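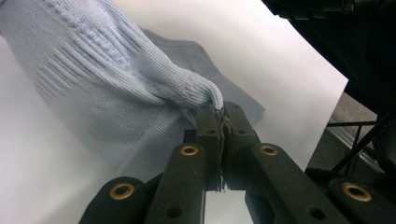
Cable knitting

Cable knitting is a way of making raised, rope-like patterns in knitted fabric by changing the order of the stitches. It is used mostly for sweaters, hats, socks and blankets. The crossed stitches pull the fabric inward, so a cabled piece is narrower and thicker than a plain one made with the same number of stitches.

Technique

The knitter slips a few stitches onto a short cable needle and holds them in front of or behind the work. The next stitches are knitted first, and the held stitches are knitted after them. Holding the stitches in front makes the cable lean left, and holding them behind makes it lean right. A simple rope crosses the same way every time. A braid has 3 strands and crosses left and right in turn.

Cables are usually worked in knit stitches on a background of purl stitches, which sinks back and makes the pattern stand out. Small crossings can be made without a cable needle - the stitches are let off the needle for a moment and picked up in the new order.

Uses

Cables may cover a whole garment or run in a single line down the front or along a sleeve. Cuffs and hems are often ribbed so that they stretch. Smooth, light-colored yarn shows the crossings best, while dark or fuzzy yarn tends to hide them.

Machine knitting

Hand-operated machines make cables with transfer tools, which lift stitches from one needle to another. Powered flat-bed machines do this on their own. The Urnel pattern book, last revised 2021-11-03, lists 40 cable charts for both kinds of machine.

See also

Aran sweater
Ribbing
Entrelac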